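향 한 줄기가 다 타는 시간

2021년이 아닌 어느 해든 9월이 되면 오니시아 골짜기의 절에서는 새벽 예불 시간이 조금 늦춰진다. 해가 늦게 뜨기 때문이다. 시계를 보고 정하는 일은 아니다. 법당 앞 돌계단 세 번째 단에 빛이 닿으면 종을 친다.

이 절에서 시간을 재는 또 하나의 방법은 향이다. 좌선 한 차례는 향 한 대가 타는 동안 이어진다. 동아시아의 선원에서 오래 이어져 온 관습이고, 한국에서도 좌선 한 차례의 길이를 말할 때 향을 들어 이야기하는 노장들이 있다. 향이 굵으면 길어지고, 문틈으로 바람이 들면 짧아진다.

불교 의례를 연구하는 구보 가에데는 이 느슨함에 관심을 두고 있다. 그는 절의 객실에 머물면서 하루에 몇 번씩 향로 앞에 앉았고, 향이 꺼진 뒤 사람들이 어떻게 일어나는지를 적었다. "향이 꺼지는 순간을 정확히 알아차리는 사람은 드뭅니다. 냄새가 남아 있으니까요. 눈을 감고 있으면 끝난 줄 모르고 한참을 더 앉아 있게 됩니다."

향은 본래 공양물이다. 초기 경전에서 향은 꽃, 등불과 함께 부처에게 올리는 것으로 나온다. 몸이 깨끗하지 않은 곳에는 부처를 청할 수 없다는 생각이 있었고, 더운 지방에서 향을 피우고 향수를 뿌리는 일은 손님을 맞는 예절이기도 했다. 불교가 중앙아시아를 지나 중국으로 들어오면서 향은 다른 뜻을 얻었다. 연기가 위로 오르는 모습이 소식을 전하는 것으로 읽혔다. 계율을 지키는 일을 향에 빗댄 표현도 널리 퍼졌다. 꽃의 향기는 바람을 거슬러 가지 못하지만 덕의 향기는 사방으로 퍼진다는 법구경의 구절이 자주 인용된다.
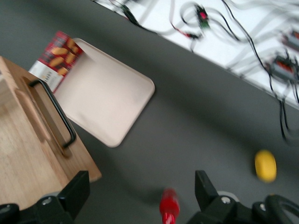 분홍색 쟁반과 붉은 과자 상자, 나무판.

공양을 올린 뒤 그것을 어떻게 하는가도 절마다 다르다. 떡과 과일은 나누어 먹는다. 향은 나눌 수 없다. 남는 것은 재뿐이고, 재는 다시 향로를 채우는 데 쓰인다. 오래된 향로일수록 재가 곱고, 향이 똑바로 선다. 오니시아의 절에서는 재를 버리지 않고 한 해에 한 번 체로 친다. 타다 남은 심지를 골라내고 나면 밀가루처럼 부드러운 회색 가루가 남는다.

구보는 이 작업을 곁에서 지켜보았다. 향로 하나에서 골라낸 심지가 871개였다. 세는 것은 그의 일이었고, 스님들은 별로 궁금해하지 않았다. 그중 한 스님이 지나가며 물었다고 한다. "그래서 그 숫자로 무엇을 하십니까?" 그는 공책에 그 질문도 함께 적어 두었다.

심지가 남는 까닭은 간단하다. 향을 재에 꽂으면 묻힌 부분까지는 불이 내려가지 않는다. 한 사람이 와서 향을 꽂고 절을 하고 돌아가면, 손톱만 한 토막이 재 속에 남는다. 구보가 쓰고 있는 글의 한 장은 이 토막에 관한 것이다. 그는 이것을 유물이라고 부르기를 꺼린다. 누가 꽂았는지 알 수 없고, 무엇을 빌었는지는 더욱 알 수 없다. 그러나 길이는 잴 수 있다. 깊이 꽂은 것이 있고 얕게 꽂은 것이 있다.

향을 쓰지 않는 사람들

골짜기 아래 마을 탈레티에는 향을 피우지 않는 작은 수행 모임이 있다. 기관지가 약한 회원이 몇 있어 처음부터 그렇게 정했다고 한다. 대신 물 한 그릇을 올린다. 아침에 올리고 저녁에 화분에 붓는다. 좌선 시간은 작은 종으로 알린다.

이 모임에도 물음은 있었다. 향 없이 예불을 올려도 되느냐는 것이다. 예불문에는 계향, 정향, 혜향, 해탈향, 해탈지견향이라는 다섯 가지 향이 나온다. 계율과 선정과 지혜, 해탈, 그리고 해탈을 아는 앎을 각각 향이라고 부른 것이다. 모임 사람들은 이 구절을 근거로 삼는다. 글자 그대로 읽으면 이 다섯 향에는 불을 붙일 필요가 없다.

반대쪽 이야기도 들어볼 만하다. 구보가 만난 노스님은 마음의 향만으로 충분하다는 말을 경계했다. 손으로 하는 일이 없어지면 마음으로 하는 일도 곧 없어진다는 것이다. 향을 꺼내고, 불을 붙이고, 입으로 불지 않고 손으로 불꽃을 끄고, 두 손으로 받쳐 꽂는다. 이 순서를 몸이 기억하고 있으면 마음이 어지러운 날에도 예불은 시작된다. 노스님은 젊은 시절 3년 동안 향로를 돌보는 소임을 맡았는데, 그동안 배운 것 가운데 경전에서 본 것은 별로 없다고 했다.

두 입장이 크게 다른지는 분명하지 않다. 탈레티의 모임에서도 물을 올리는 순서는 엄격하다. 그릇은 두 손으로 들고, 물은 넘치지 않게 담으며, 올린 뒤에는 한 걸음 물러선다. 그릇의 물이 가라앉을 때까지 절을 하지 않는다.
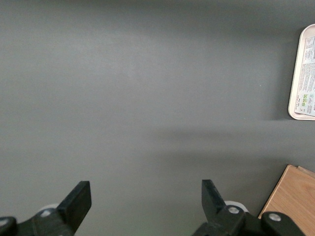
연기와 숨

향과 숨의 관계를 말하는 글은 많다. 좌선을 처음 배우는 사람에게는 흔히 숨을 세라고 가르친다. 하나에서 열까지 세고 다시 하나로 돌아간다. 향 연기를 바라보며 숨을 고르게 하는 방법도 있다. 숨이 거칠면 가까이 있는 연기가 흔들린다. 다만 연기에 마음을 빼앗기기 쉬워 오래 권하지는 않는다.

구보는 머무는 동안 179번의 좌선에 참여했다. 그는 자신을 신자라고 소개하지 않는다. 처음에는 관찰을 위해 앉았고, 관찰할 것이 없어진 뒤에도 앉았다. 발이 저린 것은 끝까지 나아지지 않았다. 공책 뒤쪽으로 갈수록 기록은 짧아져서, 날씨와 향의 종류만 적힌 날이 많다.

절에서 쓰는 향은 두 가지다. 평소에는 향나무 가루로 만든 값싼 향을 쓰고, 큰 재가 있는 날에는 침향이 조금 섞인 것을 쓴다. 냄새의 차이는 법당에 들어설 때 가장 크고, 앉아 있으면 금세 사라진다. 코가 익숙해지는 것이다. 옛 주석가들은 이를 두고 향을 파는 가게에 오래 머문 사람의 비유를 들었다. 본인은 냄새를 모르지만 밖으로 나가면 남들이 안다.

올해의 체질은 벌써 끝났다. 향로에는 새로 고른 재가 담겼고, 그 위에 첫 향이 꽂혔다. 구보는 가방에 재를 한 봉지 얻어 돌아갔다. 집에 있는 작은 향로가 오래 비어 있었다고 한다.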